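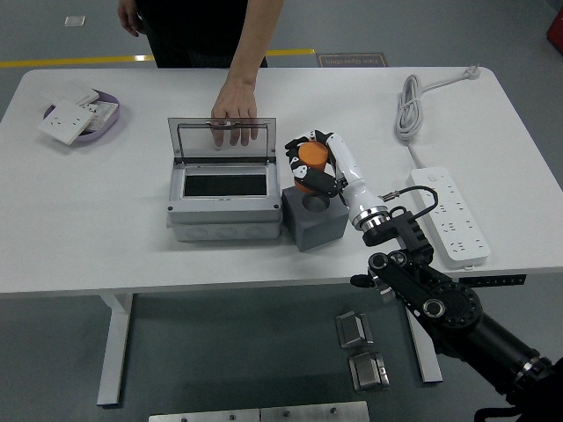
Parts laid out on a workbench for the small electrical fittings course: a distribution box with its cover raised, wall sockets in a tray and a power strip.

The Rastberg Technical Institute has opened enrolment for its short course in small electrical fittings, which will be taught in the refurbished ground-floor workshop from 26th September. Applications are invited from school leavers, maintenance staff and adults returning to study. No previous qualification is required.

The course runs for seven weeks and leads to the Institute's own certificate of attendance. Instruction will be given by Khairul Mandagi, who joined the teaching staff in February after a long period with the contracting firm Trurnmont. He will be assisted in the workshop by Irfan Pelupessy.

Participants will begin with the handling of common household parts: wall socket panels, power strips and surface-mounted distribution boxes. The first sessions are given over to identifying each part, setting it out on the bench in a fixed order and returning it to its tray at the end of the exercise. Work on enclosures follows, including the choice of knockouts for cable entry and the correct fitting of the cover. No work on live circuits will take place at any stage of the course.

"We ask people to lay out the bench before they pick up a tool," Mr Mandagi said. "A socket that has been put down in the wrong place costs more time over a morning than any difficulty with the wiring."

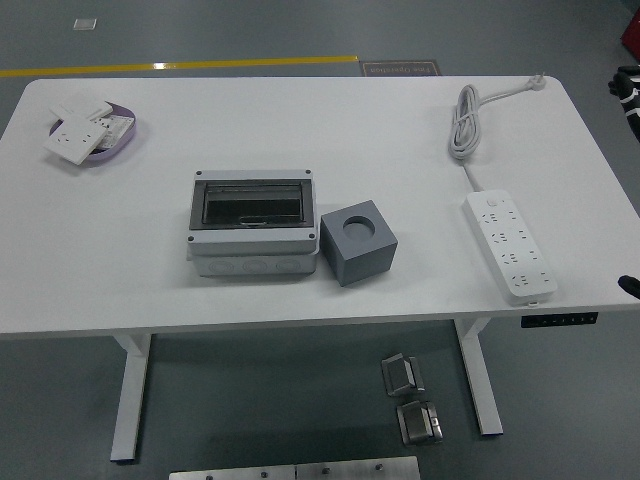
The same layout will be used at every bench, so that participants who change places between sessions will find the parts where they expect them. Flexes are to be coiled and placed towards the back of the table, with the front left clear for the work in hand. A printed sheet showing the arrangement will be issued at registration and should be brought to each session.

The workshop was refurbished with the support of the Vukadinović Fund, which met the cost of new tables and storage. The Institute received 134 enquiries about practical courses last year, a large proportion of them concerning electrical subjects, and the governors approved the new course on that basis.

Application forms may be collected from the enquiries desk or requested by telephone on extension 1213. Completed forms should be returned to the Tultadex Building, marked for the attention of Mr Pelupessy. Places will be allocated in order of receipt. Applicants who require help with reading or with access to the workshop are asked to state this on the form.

Sturdy closed shoes must be worn in the workshop. Tools will be provided.

This website uses cookies to improve your visit. By continuing to browse you agree to our use of cookies. Accept | Manage settings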